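칸막이 정리함

칸막이 정리함은 위가 트인 상자 안쪽을 판으로 나눈 수납 용기. 자잘한 물건을 한데 모아 두는 데 쓴다. 분류함, 분할 상자라고도 하며 지역에 따라 그냥 '칸통'이라 부르기도 함.

구조
바닥, 옆벽, 칸막이로 이루어짐. 칸은 보통 2개, 많으면 6개까지. 칸 크기는 같은 것도 있고 다른 것도 있다. 칸막이는 수직형과 경사형으로 나뉨. 경사형은 손을 넣기 편하지만 바닥 면적이 줄어든다. 뚜껑 없음. 뚜껑이 있으면 대개 보관함으로 따로 분류.

용도
장난감 블록, 문구, 안경, 소형 공구 등. 종류를 섞어 담는 경우가 많아 엄밀한 분류 용도로는 잘 안쓰임. 긴 물건은 벽을 따라 눕혀 두는 것이 일반적. 작은 조각은 남는 자리에 둔다. 안경류는 렌즈가 긁히기 쉬워 따로 두는 편이 낫다.

고정
책상 위에서 밀리는 것을 막으려고 집게나 클램프를 물리기도 한다. 스프링 클램프가 흔함. 벽이 얇으면 휘므로 너무 쎈 것은 피함.

마모
칸막이 면이 가장 먼저 상한다. 세로로 긁힌 자국이 생기고, 심하면 표면이 벗겨져 가장자리가 들쭉날쭉한 얼룩처럼 남음. 벽과 바닥이 만나는 모서리도 닳기 쉬움.

경사 칸막이가 있는 회색 2칸 정리함. 큰 칸에 블록, 선글라스 등이 담겨 있고 작은 칸은 비어 있다. 양옆은 주황색 손잡이의 스프링 클램프. 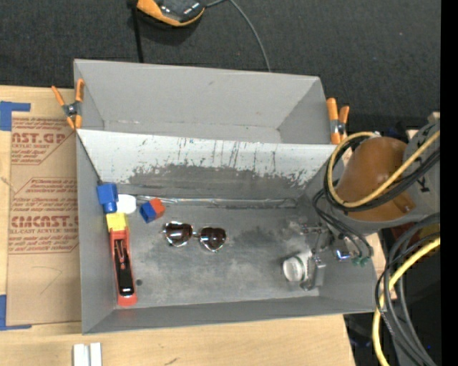 제품
Bostby의 104형과 154형이 알려져 있음. 두 모델은 칸 비율만 다르다. Perić에서도 비슷한 것이 나왔으나 단종.

같이 보기
공구함
서랍 칸막이
스프링 클램프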